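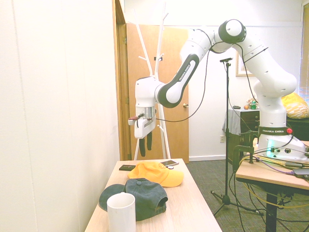 Drutance Adult Learning, Home Basics
Handout for Session 4: Hats, hooks and the stuff by the door

Print this page | E-mail this page

Last week was closets and I ran over, so we never got to the part I care about most, the few feet between the front door and the first place you can put something down. I've moved it all into this session. Bring your homework sketch of your own entryway even if it's terrible (mine was drawn on an envelope).

1. What lands by the door

When you come home your hands are full, and they want to be empty. Whatever flat surface is closest gets the load: phone, wallet, cap, the cup from the car. I call this the landing surface. You already have one whether you picked it or not. In my last apartment it was the top of the shoe cabinet, and before that, for an embarrassing number of years, the second stair.

I don't think a landing surface is a bad thing. I used to! When I first taught this course at the Vuvgate library I told everyone to get rid of theirs, and the next week they all came back and said the stuff had just moved to the kitchen counter. So now I teach it differently. Keep the surface, and decide what's allowed to stay there overnight.

Try sorting what you find into these groups:

Goes out again tomorrow: phone, wallet, keys, bus pass. These can stay, as long as they've got the same spot every time.

Goes out again sometime: caps, sunglasses, umbrellas, the dog leash if the dog mostly uses the yard. These want a hook.

Was never supposed to be here: cups, mail, receipts, one glove. These leave before you go to bed.

The middle group is where most of us come unstuck. A cap is light and it's soft and it doesn't look like clutter until there are three of them, and then someone sets a cup down next to the pile, and then the cup tips. Ask me how I know.

2. Caps in particular

A few people asked after the first session why I'd spend so long on baseball caps. Well, I own a lot of them, and so does almost everyone who has signed up for this class. They're also a good practice object. They have a shape worth protecting, they can be stored badly in many different ways, and nothing terrible happens if you get it wrong.

Laying a cap down. If it has to go on a table for a while, I put it upside down, crown to the wood and brim sticking out. The people in my family all put theirs brim down and I've stopped arguing. Upside down keeps the brim from flattening on one side, and a structured cap holds up fine that way. A soft, floppy one will slump whichever way you set it, so hang it up if you can.

Please don't use an upside-down cap as a bowl for keys and coins. I know it's the perfect shape. The sweatband picks up everything, and one morning you'll flip it onto your head with four quarters in it.

Stacking. Fine for a drawer, fine for a suitcase. Nest them all facing the same way, with the stiffest one at the bottom. Keep a stack short enough that you can pull out the one you want without the rest coming along.

Hanging. Here you've got choices to make, and we'll spend most of class time on them.

 – From the back opening. Slip the gap over the strap onto the hook. The cap hangs with its brim down, the front panels stay smooth, and you can grab it with one hand. My favorite for everyday caps.

 – From the inside of the crown, over a rounded peg. Good for wide pegs. On a skinny peg you get a little point in the top after a few weeks, and steaming it out is a chore.

 – From a clip or a ring on a rod. Great for a closet where you want a row of caps hanging under a shelf. Clip on a seam if the cap has one handy, where the cloth is doubled.
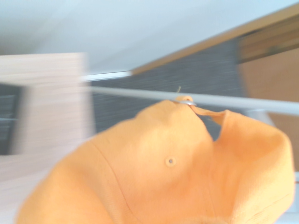

With any of these, go back after a day and look at where the weight is. If the cloth is pulling up into a peak, shift the hanging point or use something wider. Thin cotton will show it sooner than wool. I also run a thumb over the vent holes when I'm at it, the stitched ones in the panels, for loose threads. Snip those, don't pull. I pulled one on a Helik cap I'd had since college and undid half the ring of stitching in one go.

3. Racks, rods and hooks

You don't need to buy anything for this class. If you're going to buy something anyway, here's what I'd look at.

Branched standing racks. Nice in a rental because there's no drilling. The arms usually reach up at an angle, so things stay put, but thin arms are better for coats with loops than for caps. Put the heavy items low and spread them around. And check where your door swings before you decide on a corner. Open the door all the way, really all the way, and then set the rack. A rack tucked right by an open door looks great until you try to close the door with a winter coat on it.

Wall hooks. The Vaher double hook is the one I have at home and I like how blunt the ends are. Mount them lower than you think! I had mine up at eye level and my kids simply ignored them. We dropped them 8 inches and the floor has been mostly clear since. (Mostly.)

Rods. A plain rod with rings is the cheapest way to store a whole row of caps. Leave a hand's width between them so the brims don't knock, and if the rings slide around, a rubber band on each side does the trick.

Over-the-door organizers. I go back and forth on these. They rattle, and on an older door they can keep it from latching. But if the back of the door is the only free space you've got, go for it, and stick felt pads behind the bottom edge.

Budget note: I'd try to do the entire entryway for under $200, and you can do it for much less if you already own a small table. Somebody in an earlier group did hers with a broom handle and shower curtain rings and it's still the best one I've seen.

4. The evening pass

This is the habit that makes the rest of it work. Pick a time you're already walking by the door, like locking up. Then:

Cups and dishes go to the kitchen first.
Caps go on their hooks.
Phone to the charger, wallet to its spot.
Paper gets opened or recycled. No "later" pile.
Wipe the table with your hand. If you feel crumbs, get a cloth.

It's short. Mine takes roughly 4 minutes with kids' things included. On nights I skip it, the next evening's is longer and I'm grumpier, so I try not to skip two in a row.

5. For next time

Do the evening pass on as many nights as you can and jot down what keeps turning up that you didn't expect. Write the item and where you think it ought to live. If the same thing shows up three nights running, it needs a home closer to the door, and we'll figure that out together in class.

Also, please bring one cap (any kind, clean or not) and whatever you currently hang it on, if it's portable. We'll try the different hanging methods side by side and leave them up through the coffee break. I'll have spare rings.

If you missed the closet session, the notes are in the shared folder under Session 3. Page numbering is off in that one, sorry, it skips a page after the shelf diagram. The August group will get a fixed version.

Handout revised 2024-06-14

Print this page | E-mail this page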